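3 min read

Govano Woven Bread Basket: Two Months on the Table

I bought the Govano basket in September to replace a wire one that scratched everything it touched. It is the long rectangular model, sold under item number 3517, and it has been on our kitchen table or on the shelf over the toaster ever since. I paid full price at the Ulau outlet store. Govano had no part in this review.
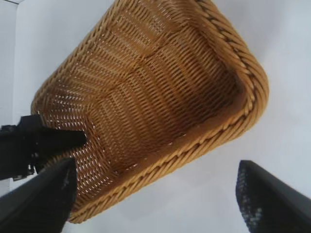
Cameron Imrie
Contributing Reviewer, Kitchen and Table

Baskets like this come in two kinds, natural rattan and a plastic strand made to look like it. From a few feet away it is hard to tell which you are getting, and the tag on mine only said "woven." I emailed the company to ask and have not heard back. I have treated it as if it were natural, so no soaking and no dishwasher.

The rim is the best part. It is braided from twisted strands into something close to a thick rope, a good deal heavier than the weave of the body, and it gives you a proper edge to hold when you pass the basket across a table. The corners are rounded, so it slides into a crowded shelf without catching on dish towels. The sides lean out a little toward the top. That makes it easy to reach in for the last roll, but it also means two of these side by side take up more shelf than you would guess from the size of the base.

The weave on the floor and walls is tight and has a ribbed feel. Crumbs settle along the ribs, mostly where the bottom meets the sides. Turning it over and tapping it gets most of them. For the rest I use a dry pastry brush. If you serve seeded bread, put a napkin down first – poppy seeds are a nuisance to get out.

On size, it takes a dozen dinner rolls or one short loaf. A full baguette has to be cut. I compared it with the Shirazi basket my sister owns, which is round and deeper. Hers holds more, but mine leaves more room on a narrow table and the bread does not get buried. 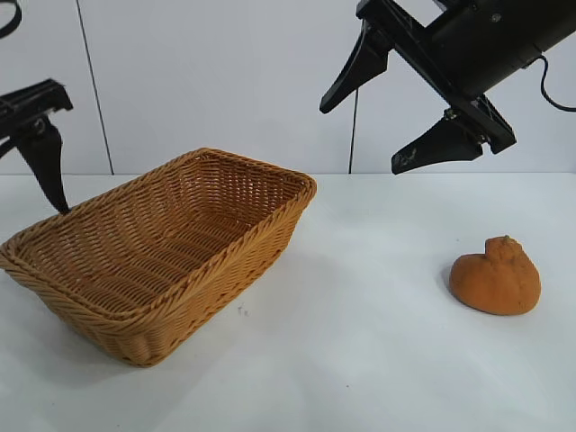 The basket on a white tabletop, with the small orange piece at right.

The color is a honey tan that goes well enough with a white table and also with our darker one. It is not an even shade. The rim reads a bit darker than the sides, and I like that better than the flat color on the Branitz basket I returned last year.

I have two complaints. There are small gaps between the strands in the floor, so fine crumbs end up on the table underneath. And there are no handles. The rim is enough for bread, but I tried carrying a load of oranges in it and ended up using both arms under the base.

After around 75 meals the braid on mine is still tight and the bottom sits flat. I would buy it again for bread. For fruit I would get something deeper.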